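Notes on the handheld grippers, July

The pair had drifted again, so I spent the morning on the left one. The symptom was a step in the recorded pose whenever the wrist turned past a certain angle. I suspected the cube mount first. The cube sits on the back of the gripper, and if it shifts at all, the offset from markers to fingertips is wrong for everything that follows.

I took the mount off, cleaned both faces and refitted it with new screws from Segura. The old ones had stretched. Amparo Cantero had written the last offset on the Gruvden sheet, so I could compare: it was out by 3 mm along the finger axis. The right gripper was within tolerance and I left it alone. 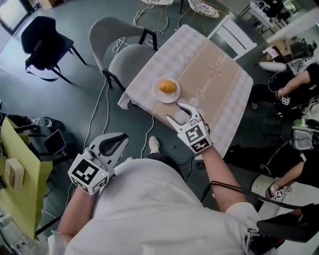 My check is dull but it works. Start with both grippers still for 30 seconds and look at the noise. Then open and close the fingers fully, 4 times each, and compare the width readings. Last comes a slow approach to something small and round on a plate, which shows up a bad offset faster than a calibration board does. Keep the cubes facing the camera and mind the cable on the right hand. If it pulls tight it will turn the wrist for you.

The new offset is saved as set 564. Finger pads are next on the list. I have a spare pair from Wostel but haven't yet measured them.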